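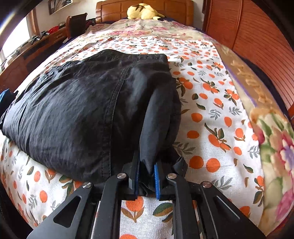 Eine Falte im schwarzen Stoff, zwischen den beiden Fingern des Greifers.

Die Pausen

Am Anfang hatte Lamduan Ratanaporn gedacht, dass sie schneller werden muss. In der Anleitung aus Trivdale stand nichts über das Tempo, aber sie kannte sich. Wenn man ihr eine Arbeit gab, wollte sie die Arbeit gut machen, und gut hieß in ihrer Familie immer auch schnell.

Sie nahm den Greifer in die Hand, ging zum Bett und fasste den schwarzen Stoff am Rand. Anheben, ein wenig ziehen, hinüberlegen, loslassen. Dann schüttelte sie alles wieder auseinander und begann von vorne. Der Stoff war glatt und rutschte. Wenn sie die Finger zu früh schloss, bekam sie nur Luft, und wenn sie zu tief hineinfuhr, nahm sie das Laken mit, und eine von den gedruckten Orangen stand plötzlich als kleiner Hügel da. Auch diese Versuche schickte sie ab. Sewwandi hatte darum gebeten.

»Bitte nichts löschen«, hatte sie am Telefon gesagt. »Die schlechten sind mir fast lieber.«

»Du siehst dann aber, wie oft ich mich verfehle.«

»Man sagt: wie oft ich danebengreife.«

»Danebengreife«, wiederholte Lamduan und schrieb das Wort auf den Rand der Anleitung.

Sewwandi Majumder saß in einem Labor im dritten Stock und hatte seit dem Winter ein Problem, das Findis hieß. Findis war ein Verfahren, mit dem ein Roboterarm lernen sollte, an einem zerknitterten Kleidungsstück die Stelle zu finden, an der man es am besten nimmt. Es lernte aus den Aufnahmen, die Lamduan und andere in sechs Wohnungen machten. Auf dem Papier war Findis schön. Auf dem Tisch in Trivdale griff der Arm sehr entschlossen, und meistens griff er in die Mitte des Stoffes, wo nichts zu holen war.

Im März lagen 1342 Aufnahmen auf dem Server, und der Arm schaffte von zwölf Versuchen nicht einen einzigen mit der schwarzen Nummer vier, wie das Stück in der Liste genannt wurde. Mit Handtüchern ging es. Mit Nummer vier fuhr er hinunter, schloss die Finger, hob nichts in die Höhe und legte das Nichts sorgfältig zur Seite.

Sewwandi schaute sich an diesem Abend zum ersten Mal die rohen Aufnahmen an. Bisher kannte sie nur die bereinigten. Ein Programm, das noch ihr Vorgänger geschrieben hatte, schnitt vor dem Training alle Stellen heraus, an denen sich die Hand kaum bewegte. Das sparte Rechenzeit und niemand hatte es in Frage gestellt, auch sie nicht.

Sie sah das Bett in Welside. Helles Licht vom Fenster, die Blumendecke am Kopfende, ein gelbes Stofftier, das auf der Seite lag. Die Finger kamen dem Saum näher und blieben stehen. Eine Sekunde, fast zwei. Dann gingen sie ein kleines Stück nach links und schlossen sich. Bei der nächsten Aufnahme war es wieder so, und bei der übernächsten. Manchmal berührte der linke Finger den Stoff ganz leicht, so wie man jemandem auf die Schulter tippt, und erst danach kam der Griff.

Sie rief in Welside an, obwohl es schon nach neun war.

»Warum bleibst du vor dem Greifen stehen?«, fragte sie.

In der Leitung war es eine Weile still. »Es tut mir leid«, sagte Lamduan. »Ich versuche, das nicht mehr zu machen. Bei den letzten bin ich schon schneller.«

»Nein, warte. Ich möchte nur wissen, was du in diesem Moment tust.«

»Ich schaue.«

»Wohin?«

»Wo die Naht ist. Der Stoff ist schwarz, der Saum ist auch schwarz. Wenn ich stehen bleibe, sehe ich ihn glänzen. Beim Gehen sehe ich ihn nicht.« Sie überlegte. »Meine Großmutter hat immer zuerst mit dem Finger gefühlt. Vielleicht habe ich es von ihr.«

Sewwandi bedankte sich so hastig, dass es unhöflich klang, und entschuldigte sich am nächsten Morgen mit einer langen Nachricht.

Das Schneideprogramm auszuschalten, dauerte eine Minute. Das Training dauerte die ganze Nacht und noch einen halben Tag, und Kvaran, der Rechner, den sich drei Gruppen teilten, blieb zweimal hängen. Am späten Nachmittag legte sie Nummer vier auf den Tisch, drückte sie mit beiden Händen zusammen und ging einen Schritt zurück.

Der Arm fuhr hinunter. Über dem Stoff hielt er an.

Der Student am Nebentisch sagte: »Jetzt ist er abgestürzt.«

»Warte«, sagte Sewwandi.

Der Arm rückte ein wenig zur Seite, tiefer, berührte den Rand, und dann schlossen sich die Finger. Zwischen ihnen stieg eine runde Falte auf. Er hob sie an, nicht sehr hoch, und trug sie hinüber.

Acht von zwölf, schrieb sie am Abend in ihr Heft. Darunter schrieb sie die vier anderen Versuche genau auf, denn zwei davon verstand sie nicht. Einmal hatte der Arm gewartet und gewartet und gar nicht mehr gegriffen. Einmal hatte er die Tischdecke genommen. Ob es wirklich an den Pausen lag, musste man mit einem zweiten Stoff prüfen, am besten mit einem hellen, und mit den Aufnahmen aus den anderen Wohnungen allein. Sie dachte auch an die schnellen Aufnahmen vom Ende der Liste, in denen Lamduan sich Mühe gegeben hatte, nicht mehr zu schauen. Die musste man getrennt auswerten.

Als sie das alles nach Welside berichtet hatte, kam lange keine Antwort. Lamduan las die Nachricht am Fenster und dann noch einmal im Stehen neben dem Bett. Das Wort »Verweildauer« kannte sie nicht. Sie schrieb es unter »danebengreifen« auf den Rand.

Danach nahm sie den Greifer und ging langsam an den Stoff heran. Sie blieb stehen. Weil sie jetzt wusste, dass jemand darauf achtete, wurde die Pause zu lang, und sie fing noch einmal an.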